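Arts Management > Audiences and Ticketing

Chapter 5
Lapsed Subscribers

A lapsed subscriber is someone who held a season ticket in an earlier year and does not hold one now. Most box offices keep these names on file and write to them once, in March, with the same letter everyone else gets. This chapter looks at what can be done with the list before that letter goes out.

We follow one venue throughout, the Brumgate, a playhouse with 997 seats. When Heather Tipoki took over its sales desk, the lapsed list had not been sorted for 9 years. People who had moved away sat next to people who had missed a single season - and both were sent the full brochure.

Her first step was to split the list by the date of the last purchase of any kind, single tickets included. Her second was to ring a small sample. Macario Espinoza made the calls and wrote down the reasons in the callers' own words. Section 5.2 reprints his notes.

Readers should have finished the exercises on renewal rates in Chapter 2, as the same tables are used again.
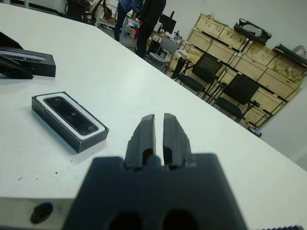
Fig. 5.1 Gripper with two fingers, white tabletop behind.

Key terms: lapsed, dormant, win-back offer, last purchase date, seat history.

5.1 Who counts as lapsed?

The Brumgate counts a subscriber as lapsed on the day after the renewal deadline. Other venues wait until opening night.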